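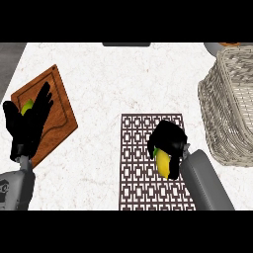
Cutting board and basket on a marble counter.

3 min read

Water bonds again. Sorry. I know I said I'd leave it alone until the vote.

So Ploltdale wants to borrow for new mains, and the pitch is the same one we got last time. Low rate, long term, you'll hardly feel it. Thirty years of hardly feeling it. My kids will be hardly feeling it after I'm gone.

Read the packet last night, all 49 pages. Most of it is maps. The part that matters is a table near the back where they show what the average household pays, and the number is $35 a month on top of the current bill. Then a footnote says the rate can be "adjusted for cost conditions." Adjusted by who? Doesn't say. The council I guess. Or Sellow, the outfit that's going to run the billing. They get a fee per account and there are 2200 accounts, so do the math on who is in a hurry.

I'm not against pipes. The one under Etov Street is older than my dad and it has been patched more times than his truck. What bugs me is the order things happen in. Money loses value, everything costs more, the city says it can't cover repairs out of the regular budget, so it borrows, and then the interest eats the regular budget. Next time it's even shorter. Nobody had to plan that in a back room. It's just where you land when every council gets to spend now and the bill goes to a later one.

My granddad kept every utility bill in a shoebox. Wish I still had teh box. I'd scan the lot and put them up here.

What I'd want before I vote yes:

The full payment schedule, with total interest, in one place.
The Sellow contract. Signed copy, with all the attachments.
A cap on that adjustment thing, in writing.
Some kind of answer on why the reserve fund can't pay for Etov Street first.

I sent those in on 12th March and got the auto reply. Will post whatever comes back, if its anything.

Gotta run, more later.

Comments (3)

Dale Bergeron
The reserve was down to $825 thousand last I looked, and that won't buy you much pipe. Agree on the cap though.

Benedikt Hofstetter
Same story over in Man when I lived there. They "adjusted" it twice. Ask for the contract and keep asking.

pipewrench
voting yes, my water is brown

Contact | Copyright, all posts mine unless noted | Back to top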